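Norstead Workshop: The Big Table and the Floor Around It

Posted 11 August 2020

The long room at Norstead was rearranged in March, when the shelving came out and the white table went in. Tzu-hsuan Sin asked for a page of pictures so that people who book the room know what they will find when they get there. The notes are by Su-chen Kwan and Kam-wah Tu, with a few corrections from Thịnh Ung.

The table is for layout, measuring and small assembly. Gluing and painting are done in the back room at the Pladik bench, which has its own covers and its own sink. Sawing is done outside.

The grid on the top is pale on purpose. Ching-wen Choi tried a darker one first and found that it showed through tracing paper and got in the way of drawings. The lighter lines are easy to lose under a strong lamp, so turn the overhead down a step if you are lining up something small.

Pencil is allowed on the white surface. Marker and ballpoint are not. A soft eraser takes off most pencil, and what is left comes up with a damp cloth. Do not use the green scouring pads, which dull the finish.
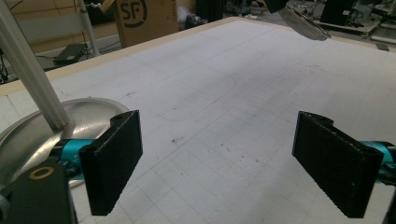
The white table with its grid and a faint pencil outline near the middle. A shallow round metal dish is on the left, and a cardboard box with an "SF" logo stands beyond the wooden edge.

The light wooden strip was fitted by Kam-wah Tu. It is screwed on from underneath, so please don't pull on it when you move the table. Lift from the legs, with 2 people.

Metal dishes are good for screws, washers and anything else that rolls. Take one from the Trerodex cabinet and put it back empty. Small parts with no owner go in the jar by the door, and the jar is sorted when it gets full.

Boxes may stay on the floor beyond the table for the length of your booking. Write your name on the side that faces the room. Plastic bags and packing go out with you, as the bin in the hall is for paper only. Keep the path to the Fu cupboard clear, as the fuse box is inside it.

The room holds 8 people comfortably. Bookings are made on the sheet in the hall or by asking Su-chen. The key is kept on hook 99 at the front desk and has to be signed for.

Brush off the top when you finish. Filings and pencil dust get into the next person's work.

More pictures of the back room and the drawing cabinets will be added when the cabinets have been relabeled.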